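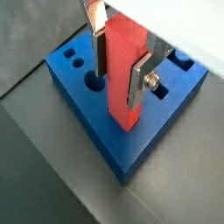

Finddale Shape Sorting Project: Progress Report for June
Prepared by Menaka Mridha for the Liyanage Fund

Where we are

Thank you for your patience while I pulled this together, and thank you again for the questions you sent back after my last letter, which were good ones and kept me busy. We are a little further along than I had expected to be at this point in the year. The blue sorting block has its layout of openings, round ones and rectangular ones among them, and the red rectangular piece is being tried over it. Seeing those two together after so many months of drawings made me very happy!

The block itself

You may remember that our first plan had every opening the same size, with only the shape changing. We dropped that early in the spring. The small circular hole and the larger one now share the top face, and I think it makes for a much more interesting toy, as a child has to think about size as well as shape. The small rounded slot stayed in after a long back-and-forth with the workshop at Elness, who felt it was too close to the rectangular one in outline. I still like it, and they have been very gracious about letting me have my way for this version.

The surface has been kept matte. The glossy version we looked at over the winter was handsome, but it threw a glare under the lights in the Finddale playroom and the edges of the holes were hard to make out. The loose pieces are another matter, and a bit of shine on those seems to do no harm.

The red piece

This one has had more of my attention than anything else. It is long and narrow, and the extra length was a deliberate choice — a short piece disappears into the block as soon as it finds its slot, and small hands want something left to hold on to. The trade-off is that a tall piece has to be held fairly upright on the way in. If it leans, a corner catches on the rim, and you can hear the sighs from across the room. Elness has suggested easing the rim of the rectangular slot by a hair, and we will try that on the next block before we touch the piece itself.

I would also like to settle the color question soon. Red over blue is easy to pick out, and I would be glad to leave it alone, but Varkton can supply the pieces in other colors at the same price and some of the families have asked for a mix.

Spending

We have spent $1,639 of this period's money, nearly all of it on material and workshop time. The remainder went to shipping between Elness and Finddale, which cost more than it should have because I sent two parcels where one would have done. I have learned my lesson there.

What comes next

The second block, with the eased rim, is due from Elness on a Monday later this summer. Once it is in my hands I would like to have 10 sets made up and placed with families for almost 30 days, long enough for the newness to wear off. The families will keep a simple notebook, nothing fancy, with a line or two whenever a piece gives trouble.

Two things I would like your help with:

- A yes or no on the mixed colors, before I place the order with Varkton.
- Your thoughts on a storage bag for the loose pieces. It was left out of the original budget and I could use a modest amount for cloth and cord.

You are always welcome to come by Finddale and try the block for yourself. I will put the kettle on.

With warm thanks,
Menaka Mridha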